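Spent most of today servicing the pair of hand-held grippers we use on the Plekedik job. Posting my notes in case anyone else runs the same kind of linkage.

They had gone 9 months without a proper strip-down. Last one was in April on the other pair, and I left these two longer than I should have.

First thing I look at is the pivot pins. Push each arm sideways at the tip with the jaws open. If it rocks, the pin or the hole is worn. One arm rocked a fair bit, the other hardly at all.

New pin in the loose one, a smear of grease, wiped off what squeezed out. Too much grease just picks up fluff and then you are back where you started.

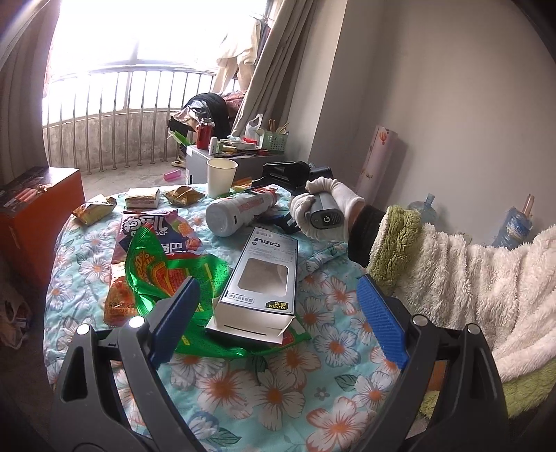 Jaws open, blue pads on, cable box and snack packets on the table.

Pads next. Ours are the ribbed blue ones from Gruvix. I change them when the ribs go shiny. The log says 800 grips for the last set, and they were past it by then.

Clean the seat before you fit the new pad. Old glue left in one corner will tilt it, and then thin things slide out sideways. Cardboard is forgiving. Thin plastic is the one that finds you out.

Getting both pads to meet at the same angle takes the longest. I close the jaws on a strip of paper and pull it from each side. Same drag left and right, leave it alone. If one side is slack, quarter turn on that stop screw and try again. 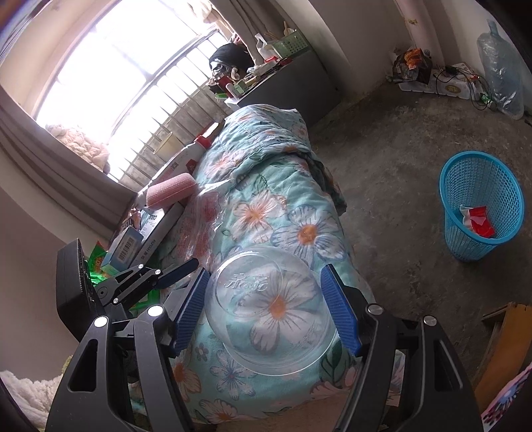

Clear tubs and lids I leave until last. They bend before they slip, so you can see too much squeeze straight away. I backed the closing limit off a bit after the first few tries.

Zero goes in with the jaws fully shut, then again fully open. Kan (our logging software) saves both values. It wants a restart afterwards or it carries on with the old ones, and I forget that every time.

After that, 100 open and close cycles by hand with nothing in the jaws, then check the pins again. Nothing had moved.

Next check is at 200 grips, then back to the normal round. Spare pins are on order from Lunance. If they turn up short again I'll ask the workshop to make some.

Logged as done, December 9, 2024.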